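Endlich wieder richtig guter Filterkaffee

Ich trinke seit Jahren Kaffee und habe erst in diesem Sommer begriffen, wie viel im Mahlgrad steckt! Angefangen hat es mit einer Tüte Genoswood, einer hellen Röstung, die mir Meenakshi Nadar aus dem Urlaub mitgebracht hat. Beim ersten Aufguss schmeckte sie nach Zitronenschale und sonst nach fast gar nichts. Ich wollte sie schon weiterverschenken, aber Meenakshi meinte am Telefon nur: »Mahl feiner, und nimm mehr Wasser.«

Also habe ich meine alte Handmühle von Flotness auseinandergenommen, ordentlich ausgepinselt und drei Klicks feiner gestellt. Und plötzlich war da Pfirsich, richtig deutlich, dazu etwas wie schwarzer Tee (und das aus derselben Tüte!). Seitdem stehe ich morgens mit der Waage in der Küche und freue mich wie ein Kind.
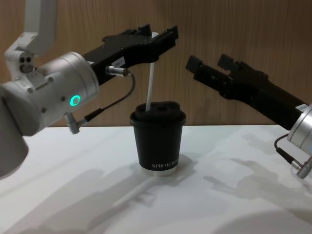
Mit dem Wasser habe ich dann weitergemacht. Unseres ist ziemlich hart, das sieht man schon am Wasserkocher. Ich mische es jetzt halb und halb mit stillem Wasser aus der Flasche, und der Kaffee wird viel klarer, auch die Säure kommt schöner durch. Wer weiches Wasser hat, kann sich das Geschleppe sparen, ihr Glücklichen.

Mein Rezept für die große Kanne: 620 Gramm Wasser, knapp unter dem Siedepunkt. Zuerst gieße ich 107 Gramm auf und lasse das Ganze eine Dreiviertelminute quellen, dann kommt der Rest in ruhigen Kreisen dazu, nie direkt an den Filterrand. Papierfilter vorher ausspülen! Ich habe das lange für Getue gehalten und schmecke den Unterschied inzwischen sofort.
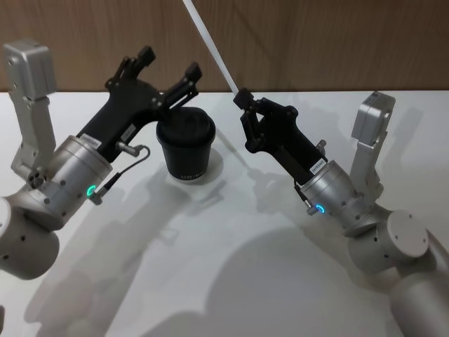 Die nächste Tüte ist auch schon bestellt, ein Naturkaffee von Amaral, der nach Erdbeere schmecken soll. Bei so etwas bin ich erst mal skeptisch, aber beim Pfirsich war ich es ja auch. Im Dezember möchte ich dann ein paar Leute zum Verkosten einladen, alle Sorten blind nebeneinander, mit Zetteln und viel Kuchen. Meenakshi hat schon zugesagt und bringt ihre elektrische Mühle mit, auf die ich seit Langem neidisch bin.

Welche hellen Röstungen trinkt ihr gerade? Schreibt es mir gern in die Kommentare, am liebsten gleich mit Mahlgrad und Wassermenge.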